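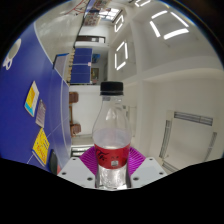

How often do the soft fingers on a hand-held gripper need changing? On mine, every 200 hours of use, or sooner if the ribs start to whiten at the root.

2020-10-27

I keep two pairs in rotation. The pair coming off gets washed in warm water with a drop of soap, left overnight, and flexed by hand the next morning. Any finger that stays bent goes in the bin. Grondico sells replacements in matched pairs, and I would not mix an old one with a new one -- the grip pulls to the softer side and smooth plastic starts to turn as it closes.

Fitting takes 8 minutes with the plates off and rather longer with them on. Start all the screws before tightening any of them. The Skirnow manual gives a torque for the plate screws that I find too high for plastic threads, so I stop when the head seats and give it a small nudge more.

After that comes the camera check. The lens goes out of line if the body has been knocked, and the old mount was bad for this. Alcides Conceição sent me a stiffer one last December and it has not moved so far.

Last job is the slide rail: one wipe, one thin line of grease, then 30 full open and close strokes. If it sticks near the closed end, the left bearing is dirty. Mine was, again. New one on order from Huttunen, part 52 in their list.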